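2020-08-02

Indigo vat, day 9. The Gimitska vat has finally come round! Coppery skin across the whole surface this morning, a fat blue flower in the middle, and the liquid underneath is that yellow-green I have been waiting for all week. It smells awful in exactly the right way.

I fed it 25 g of bran on Friday and kept the blanket on overnight. Could be the bran, could be the warmer nights. I should have changed one thing at a time and I didn't, so put a question mark beside it.

First dips were cotton strips from the Luremitz bolt, scoured and soaked beforehand. One dip gives a pale, slightly gray blue. Three dips, with a good airing between, is already a proper denim color. Da-eun Hong pulled the five-dip strip and we both just stood there watching it turn — green to teal to blue in the time it takes to rinse a pair of gloves. I have seen it many times and I still love it.

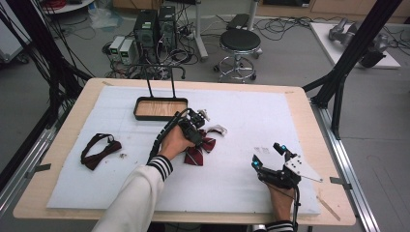
Filed under: Cloth and color

Strip weights before dyeing came to 638 g for the lot. The silk scraps soaked up color far quicker than the cotton and went blotchy where they had been folded, so next time open them out fully under the surface and keep moving them. Wool not tried yet. I want to check the pH again before any wool goes near this vat.

Da-eun thinks our rinse water is too hard, and she may well be right: there is a chalky bloom on the two darkest strips. She is going to rinse one set in rainwater from the barrel and leave the other as it is. Both then hang for 48 hours out of the sun before we rub test them on white cloth.

Still to do:
Skim the flower and save it in the small jar.
Order 500 g more madder from Hernix for the September overdye — purples!!
Relabel the strips, the pencil is coming off.
Stir gently tonight, lid on, no dipping tomorrow.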